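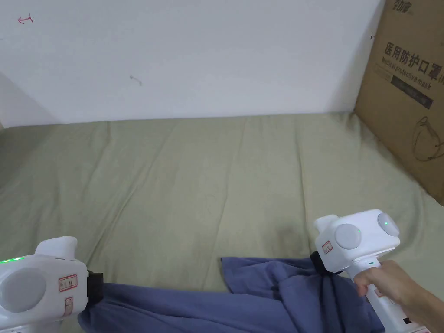 Blue on sage green

Folding on the bed: who else has given up on tables?

Ploveck Home Forum > Laundry & Linens

jotness_attic
Joined October
Posts: 73

OK I have to share this because I am so pleased with myself! I moved all my folding onto the bed and I am never going back. The sage green sheet is the one I bought when we repainted, and it turns out to be the best folding surface I've ever had. Well, after the dining table, the ironing board and (one bad winter) the top of the dryer.

I pull each thing out by two ends first, get the worst of the creases out, then lay it flat and fold in from the sides. Softer stuff behaves so much better on a sheet than on bare wood, it doesn't slide off while you're doing the second half. I got through the whole basket last night in 35 minutes, towels included!

Anybody else do it this way? And do you fold in thirds or in halves?

clirk_linen
Thirds, always thirds! Halves leave you a line right down the middle of a T-shirt and I can't stand it.

I love that blue with the green, by the way. Is the wall behind plain white? I'm trying to talk myself out of wallpaper.

jotness_attic
Yes, plain white and staying that way. I had samples taped up for 27 days and then took them all down again.

oldmangle
I'm going to disagree with the bed, sorry. Your back will tell you about it in a few years. A bed is too low for anyone over five foot four. I use a door laid across two trestles in the garage and stand up straight the whole time.

Also a sheet moves. You press down to smooth a towel and the sheet wrinkles under it, so now you have two things to smooth.

jotness_attic
Tuck the sheet in tight and it stays put! I'll give you the back thing though. I kneel on a cushion for the long sessions.

estrella_spins
Team bed here. You can't go to sleep until it's all put away, and that's the only reason any laundry gets finished in my house.

One tip, give each piece one good snap in the air before you lay it down. Towels come up fluffier and shirts need half the smoothing.

oldmangle
Snapping, yes. Agree with that completely. Not over a bed with a lamp next to it, ask me how I know.

clirk_linen
What's the cardboard box against the wall for? Donations?

jotness_attic
It was going to be donations and now it's odd pillowcases, haha. I have 7 with no partner. There's a linen swap coming up in Clirkcombe whenever they're allowed to hold it again, so they can wait.

pinafore_dot
Halves person checking in! For towels anyway. Half, half again, then roll. They stand up in a basket and you can see every color at once. Thirds is for shelves, and I haven't got shelves.

clirk_linen
Rolled towels unroll the second a kid touches them.

pinafore_dot
Mine don't, if you tuck the corner in at the end! Try it with a hand towel first, the big bath ones take practice.

jotness_attic
Trying the corner tuck tonight. I've got a load of gray ones coming out of the dryer and I'm weirdly excited about it.

Thread last active April 2020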